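Why cartons come open: an interview with Sofia Manolakis

5 min read

Sofia Manolakis has tested carton closures for 12 years, the last few of them at Beromby, where she runs the transit laboratory. Most of the parcels that reach her bench have already failed. Her job is to establish which part gave way first.

In her experience it is seldom the tape itself. "The backing film is strong enough for nearly anything you would send by post," she says. "The bond between the adhesive and the board is what goes, and board varies a great deal." Recycled liner has shorter fibres and more dust on the surface. Tape pressed lightly onto it holds to the dust and lifts at the ends within a day or two.

Temperature is the second variable. Manolakis keeps her stock indoors overnight before a test, and rejects results from rolls that have come straight off a van. The January series covered 465 cartons, all closed with a single centre strip, and 402 reached the end of the vibration cycle with both flaps down. Of the remainder, most had been sealed in the unheated bay.

"We had assumed the bay was warm enough," she says. "It was cold enough to stiffen the adhesive, and the person sealing cannot feel the difference." 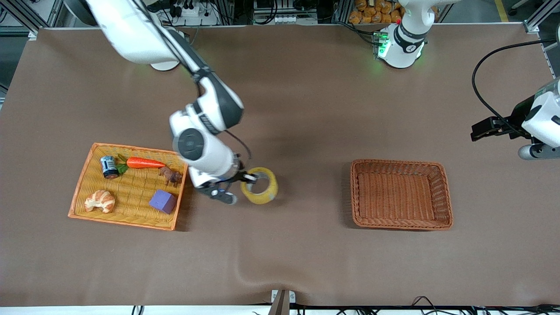

Sotiris Papadakis takes a different view of the January figures, and argues that overfilled cartons explain more of the failures than cold adhesive does. A bulging flap pulls on the strip continuously, he points out, and a steady load will creep a bond that would survive any number of short knocks.

Manolakis accepts part of this. The cartons were packed to a set weight and not to a set height, so some closed flush and some did not. The next series will record the gap at the centre seam before sealing.

On method she is specific. The strip should run at least 5 cm down each end panel - she measures it - and be rubbed down firmly along its whole length. Stretching the tape as it is applied is a common fault. It recovers slowly afterwards and drags its own ends loose.

She is less interested in adding more strips. The H pattern, with tape along both edge seams, keeps out dust and helps with heavy contents, but it does little for a centre strip that was badly applied. "People put a second layer over the first," she says. "The second layer is then stuck to tape, and the first is still barely stuck to the board."

Paper tape with a water-activated adhesive is next on her list. It soaks into the liner and tears fibre when removed, and it needs a dispenser that wets it evenly. Beromby has one on loan until the spring.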